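Home Articles Issues Authors About

This site uses cookies to remember your settings. Accept Manage

Published 30 August 2019

3. Collecting demonstrations on the two-arm bench

3.1 Setup

All demonstrations were recorded on the Dralthorpe bench, a white tabletop with panels standing behind it and at the sides. Two arms face each other across it. Each arm carries a small camera near the gripper, and a further fixed camera looks on from outside the workspace. The arms are driven through Ollix, our remote control software, which passes the operator's movements on to both arms and stores the joint positions alongside the pictures from each camera.

We use two ways of showing a task. In the first, which we call hand guiding, the operator takes hold of an arm and moves it through the task with the motors slackened. In the second, remote control, the operator moves a pair of handles and the arms follow. Hand guiding is quicker to learn, but one person cannot easily guide two arms at once, and the operator's hands cover a good part of the camera view. For tasks in which both grippers have to work on the same small part we therefore relied on remote control for every recording that went into training.

3.2 Tasks and operators

The main task is a handover. One gripper picks up a small part, the two grippers are brought together over the middle of the bench, and the part passes from one to the other. Operators were told to slow down before the grippers met and to keep both arms still at the moment of transfer. They were given no fixed path. Early trials in July, in which the path was laid down in advance, gave very even recordings, but the trained controller then failed whenever the part was gripped at a slightly different angle.

In total we recorded 1677 demonstrations. Of these, 366 were set aside during checking. The usual faults were a dropped part, a camera signal that stopped early, or a long pause in which the operator was plainly deciding what to do next. Short pauses were kept. We tried trimming them, and the controller began to rush the last part of the approach — an effect that went away when the pauses were put back.

3.3 Camera views

The wrist view moves with the arm, so the background in it shifts and tilts a good deal within one recording. The fixed view is steadier and gives the relative position of the arms, but small parts take up very little of it. Neither view was cropped or masked before training. Objects and people near the arms were left in the recordings, as we wanted the controller to cope with a bench in ordinary use.

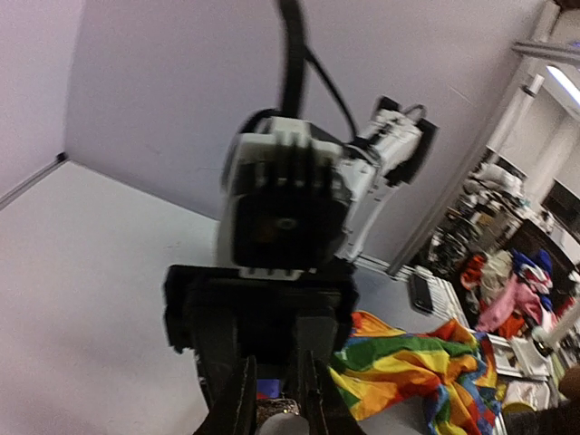
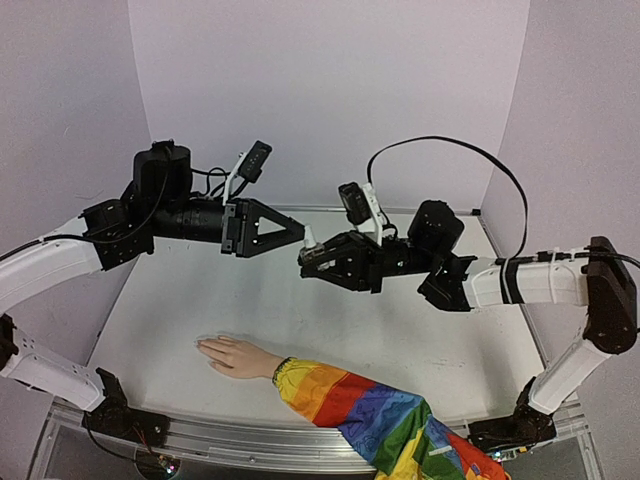

Figure 4. Two views of the two-arm bench: from a camera at one gripper (first) and from the fixed camera (second), the latter with a small white part held in the right gripper.

3.4 Remarks on the method

An earlier version of this section was sent round the Jernura mailing list for comment. Yau replied that the number of demonstrations mattered less than who had given them, and that a set recorded by one practised operator would probably train a smoother controller than a larger set from several people. The same reply asked whether the handles gave any sense of contact when the grippers touched. They do not. Operators judged contact by eye, and we agree that this is likely to account for some of the hesitation just before transfer. Yau also suggested recording the failed handovers separately and marking the point at which each went wrong, so that they could be used later to teach recovery. The recordings set aside in 3.2 have been kept for this purpose, though they have not yet been marked.

Share Save Cite 2 comments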